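Kaimal cube stacking notes and pictures
README, last touched Tuesday, April 4, 2017

What this is

A folder of pictures and plain-text notes on stacking small coloured cubes inside a marked square on a table. Uliana Palamarchuk started it after the two of us disagreed about whether "stacked" means anything without a rule behind it. I still say it doesn't. The labels are mostly hers and the grumbling is mine.

Read the section on labels before you use any of this. If you only want pretty colours on wood, skip it.

What's in the folder

pictures/ one still per entry
notes.txt one line per entry, same order as the pictures
labels.csv entry, cube colours, in square (y/n), stacked (y/n/unsure), remarks
old/ the October labels, kept so you can see what changed

There are 200 entries. We called it finished at that number because it was round, so please don't read any sampling theory into it.

Labels

"In square" means the cube at the bottom sits on the bare patch within the black border. Touching the border is allowed. Uliana wanted touching to count as out, and we went back and forth on it for most of October. I won, but I'm not convinced I was right, and if your work depends on it you should relabel those entries yourself.

"Stacked" means one cube rests on another. It says nothing about neatness. An overhang is fine. Whether the pile would survive a bumped table is a separate question, and a still can't answer it.

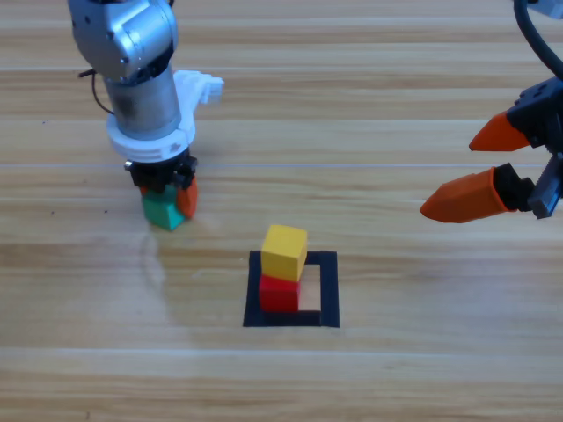

Sample entry: yellow on red, against the left border. Green not placed.

Our line for this one reads "in square y, stacked y, yellow offset". The old label said "centred", which is plainly wrong for a pair standing over by the left side. I found enough slips of that sort to stop trusting the October file altogether. Green gets no stacked value at all. People have asked for "about to be stacked" as a label and the answer is no. You can't read a plan off a picture.

Known problems

Colour names are by eye. Red and orange get muddled in the notes, so check the picture.
The table has glare on it in places. I wouldn't measure anything off the wood.
"Offset" was never given a threshold. Two sensible people will disagree, and did.
Sizes aren't recorded. One cube may look bigger than its neighbour and I can't tell you if it is.

Changes

v3: relabelled everything, dropped "centred" and "neat", added "unsure"
v2: border rule changed to allow touching
v1: October labels

Corrections are welcome if they name the entry and the column. "Looks off to me" will be ignored.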